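4 Fitting and adjusting the sliding door hardware

This section covers the hanging gear for the Valano two-panel wardrobe door, from mounting the top track to final alignment. Complete section 3 (Preparing the opening) first. If the opening is out of square by more than the tolerance given in 3.4, correct it before fitting the track. The hanger adjustment won't make up the difference.

4.1 Before you start

The track, floor guide and hangers are packed separately from the panels. Fixings are supplied in labelled bags. Keep the fixings for the track and those for the hangers apart, as the two screws have the same head and differ only in length. A compartment box or a few small dishes will do. The longer screw will come through the face of the panel if it is used in a hanger plate.

You will need a drill with 2 mm pilot bit, a No. 2 cross-head screwdriver, a 10 mm open-ended spanner, a spirit level, a tape measure and a pencil. Two people are required to lift the panels.

CAUTION: Each panel is heavy and top-hung. Do not stand a panel unsupported against a wall. Lay it flat on a blanket or other soft covering, finished side up, until it is needed.

4.2 Fitting the top track

1. Measure the width of the opening at the head. Check this against the length of the track. The track should be 2 mm shorter than the opening.

2. If the track is too long, cut it with a fine-toothed hacksaw and file the cut end smooth. Remove all filings from inside the channel. Filings left in the channel will score the rollers.

3. Mark a line along the underside of the head, 36 mm back from the front edge. Hold the track with its front lip on this line.

4. Mark the hole centres through the track and drill pilot holes. In plasterboard, at least every second hole must meet timber. If there is no timber behind the lining, fit a continuous batten before going any further.

5. Fix the track loosely at both ends, then at the centre. Check for level along its full length. Pack behind the track where needed and tighten all screws.

6. Slide one rubber stop into each end of the channel. Leave the stops loose for now.

Note: Where the head is concrete or masonry, the supplied screws are not suitable. Use plugs and screws rated for the load shown on the panel label.

4.3 Fitting the hangers

1. Find the top edge of each panel. It is the edge with two routed recesses.

2. Place a hanger plate in each recess with the open slot facing the rear of the panel. Both plates on a panel must face the same way.

3. Drill pilot holes and fix each plate with four of the short screws. Tighten by hand. A power driver can strip the core of the panel.

4. Thread the lock nut onto the hanger bolt, leaving 10 mm of thread showing above the nut.

5. Place the rollers in the track, two to each channel. The rear channel is for the inner panel. Check that all wheels turn freely.

CAUTION: Do not oil or grease the rollers. The bearings are sealed, and oil in the track will collect dust and soften the tyres. If a dry lubricant is wanted, Cletavine track wax may be wiped sparingly along the running surface.

4.4 Hanging the panels

1. Hang the inner panel first. With one person at each side, lift the panel and tilt the bottom edge towards the room.

2. Guide the bolts of the rollers into the slots of the hanger plates. Push until the clip on each plate closes over the bolt. There should be a distinct click.

3. Lower the panel to vertical. Pull down gently on both sides to confirm that both clips have closed.

4. Repeat for the outer panel.

5. Position the floor guide where the panels overlap at the centre of the opening. Both panels must stay engaged in the guide through their full travel. Mark the holes, slide the panels clear and fix the guide. On tile, use the adhesive pad instead of screws and allow it to cure overnight.

Note: Model Sjögren panels have a grooved bottom edge and use the narrow guide. Mirkow panels are plain and use the wide guide. The wrong guide will mark the finish.

4.5 Adjustment

Height is adjusted at the hanger bolt. Turning the bolt clockwise (seen from below) raises the panel; anticlockwise lowers it.

1. Close both panels and check the gap along each side of the opening.

2. If the gap is wider at the top than at the bottom, raise the hanger on that side. If it is wider at the bottom, lower it. Adjust by half a turn at a time and check again.

3. Confirm that the clearance between the bottom of the panel and the finished floor is the same at both ends. Over carpet, allow for the pile to recover after the panels have been stood on it.

4. Hold the bolt and tighten the lock nut against the hanger plate with the spanner. Check that the panel has not moved.

5. Slide each stop to meet its roller with the panel fully closed, and tighten the stop screw.

Recheck the lock nuts after one month of use and then once a year. Nuts that work loose repeatedly should be replaced, not retightened.

Any screws and packers left over should be kept with this manual. The same short screw is used for the handle plates in section 5, and the packers will be needed if the track is ever taken down and refitted.
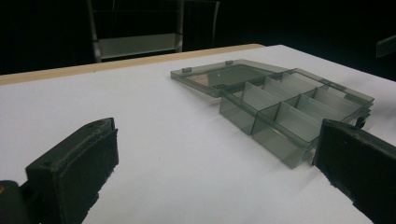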